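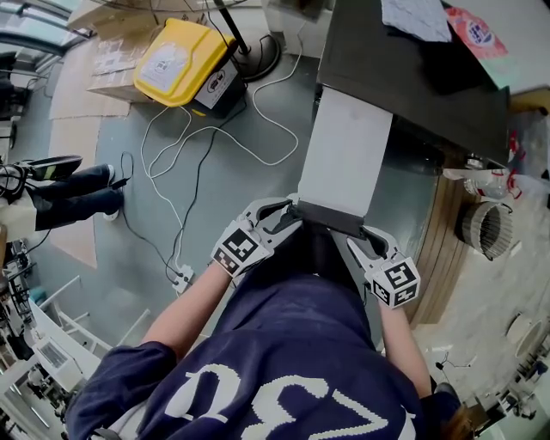
Print this page | E-mail this page

Tidying a shared workroom: your questions

Which table do you recommend?
We have a dark table in our own room, and we like it. Crumbs and dust show quickly on a black top, so please wipe it after each use. A folded cloth can stay on the table for this purpose.

Where should the cables go?
Cables on the floor are the most common complaint we receive. Please collect them near the power strip and keep a free path of 2 feet to the door.
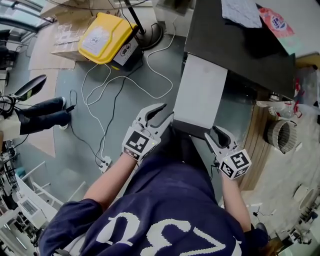
Can I keep flattened cardboard?
Yes, up to 5 pieces. They protect the floor under cases and boxes. The rest goes to recycling in January, when Ladi Akpan orders the pickup.

What do I do with bottles and snack packages?
Please do not leave them beside the table. Put them in the basket. The evening cleaning takes nearly 10 minutes if everybody does this.

Whom can I ask about storage boxes?
Write to Mahlet Fikre at Cestard, room 105. Please put a label on the lid before you bring the box.

This site uses cookies. By continuing you accept our cookie notice.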